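Speaker notes: casting news and how it travels
Dunness Film Weekend, afternoon session

Slide 1. Opening
Thank Gridlow for the room. Say up front that I'll use one film, Salano, all the way through.

Slide 2. The first cast list
The list went up on a trade site in October with the lead role blank. Fan pages filled the blank within hours – most of them guessed wrong. Read two of the guesses out loud.
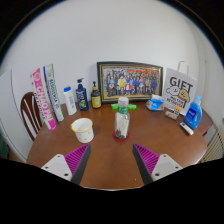

By evening there were 521 posts naming a lead. Only 100 linked back to the trade site. Pause here and let people take in the numbers.

Slide 3. The studio answers
Mollah Pictures put out two lines and no photo. Their post got 2,677 shares. The wrong guess had already passed 3,000.
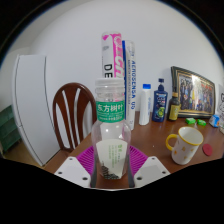
Slide 4. What I'd ask reporters to do
Link the first source. Put "not confirmed" in the headline, since many readers stop there. Go back and fix the old story when the real name comes out.
Take questions until 4:30.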